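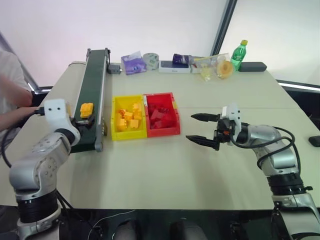 Hands off the table while the arms are live, says Cyril Ellwood, and if you can't manage that then don't call it a procedure. Strong words to start on. It's what he wrote back when the first draft of the bench rules went round in October, and Meron Asfaw has kept it pinned at the top of the file ever since.

"He was right and I was annoyed," she says. "The draft said 'take care near the arms'. Which is nothing. Take care how?"

Asfaw wrote most of the Widari bench code, the short set of rules for small two-armed sorting setups now in use at Stuslow. It runs to 3 pages. She wanted one. We spoke on Dec 18, 2025, between two other meetings of hers, so this is quick.

What's in it, then? Mostly people, she says. Where they stand, what they're allowed to reach for, who can say go. "One person has the stop. They say out loud that they have it. If they want to hand it over they say the other person's name and wait for a yes." No nodding. Nodding was in the draft too and came out.

Then the reach line. Anybody working next to a bench has to know how far the arm can go, not how far it usualy goes. "The job might only use a small patch in the middle. Fine. The arm doesn't know that. You mark the whole reach and you treat all of it as live."

And if someone has to put a hand in? Stop first, hand in second, hand out, call clear, restart. She says it fast, she's obviously said it a lot. Feeding parts onto a belt counts. So does straightening a block. 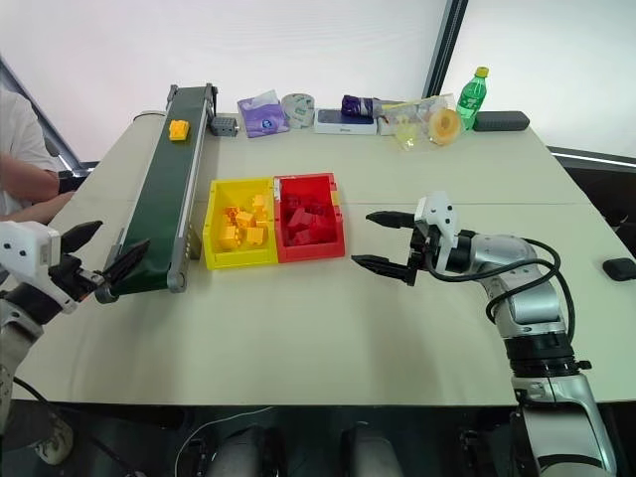 The log is the bit people moan about. Every stop gets written down, including the dull ones. Stuslow had 1367 runs in the log when we talked and 119 stops against them. I asked if that was good or bad.

"Neither, I don't know yet. I'd worry more about a log with none in it. What I look at is the reason column. If it just says 'stopped' I send it back."

Most of the entries are small things. A part sat skew on the belt, a finger closed on nothing, a cable rubbing where it bent. Cables have their own line in the code now, checked by hand before power on, right through the full bend. Grip pads as well. Wiped and looked at, every start of session, initials next to it.

Sorting by colour got a paragraph to itself, after a long argument. The code says you write down what goes in which bin before the run, in words, and you say what happens to a part that fits neither. "People skip it. They say well, it's yellow, it goes in the yellow one. OK, and under a different lamp? Write down what you call yellow."
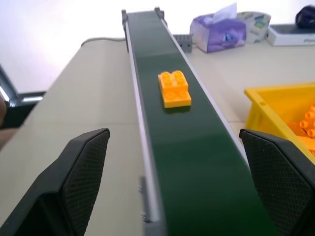
Ellwood, for one, would scrap the colour paragraph tomorrow. He told me by phone that it belongs in the test plan and has no buisness in a safety document, and that every extra line makes the others less likely to be read. Asfaw has heard this.

"He's said it to me too, many times. I half agree. But a mis-sort is when people reach in. They see the wrong part heading for the wrong bin and the hand goes out before they've thought. So for me it's the same subject."

Bellamy wants to take the code on next, with changes. Their benches share a room and the stop call gets lost in the noise, so they've asked for a light as well as a voice. She's fine with a light. As well as, she repeats. Not instead.

Next version when? Once the log gets to 2000 runs, then she'll sit down with it and cut. She had to go at that point. The stop call stays in whatever happens, she said from the door.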